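Virnbridge Help > Home and Garden > Furniture > Assembly

Print this page | E-mail this page

Plastic garden table: legs won't screw in straight

Question from Shafiq Bandara

I bought a white plastic table, a Csonka, second-hand in June with no instructions. The legs screw into the corners from underneath. Two went in well enough, but the third goes in crooked and stops after half a turn. I was doing it with the table on its side. Is there a right way, and are the threads ruined?

Answer 1

Lay the top upside down on the floor. Put a plastic sheet or an old blanket under it so the face doesn't get scratched. Don't do it on its side, as the weight of the leg pulls it off line.

Look into the empty corner before you start. On this type there's a round collar with the thread on the inside, and grit gets in there. Brush it out with an old toothbrush.

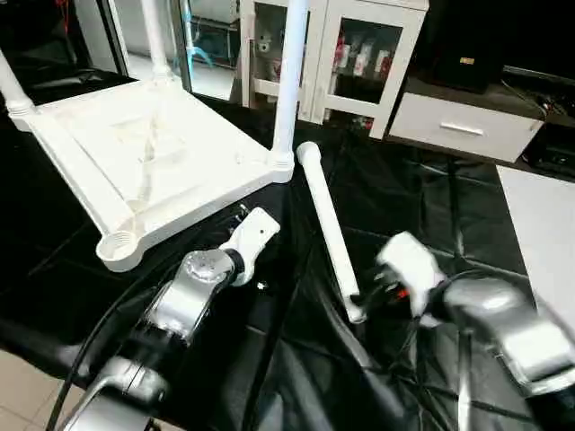 Starting the leg

1. Stand the leg upright in the socket and let it sit there.
2. Turn it backwards (anticlockwise) until you feel it drop slightly.
3. Now turn it clockwise by hand. If it goes tight in the first turn, back it out and start again.
4. Leave all four slightly slack, then tighten them at the end.

Half a turn won't normally ruin a thread. Mine cross-threaded worse than that and still holds.

Rafsan Gunawardena

Answer 2

Bit of washing-up liquid on the thread. Works for me.

Answer 3

Check the legs are all from the same table. I had a Flemitz with one odd leg and it never went in past the first turn. Try the bad leg in a corner you know is good. If it sticks there too, it's the leg.

14 people found this page helpful

Contact us | Copyright Virnbridge Help | Back to top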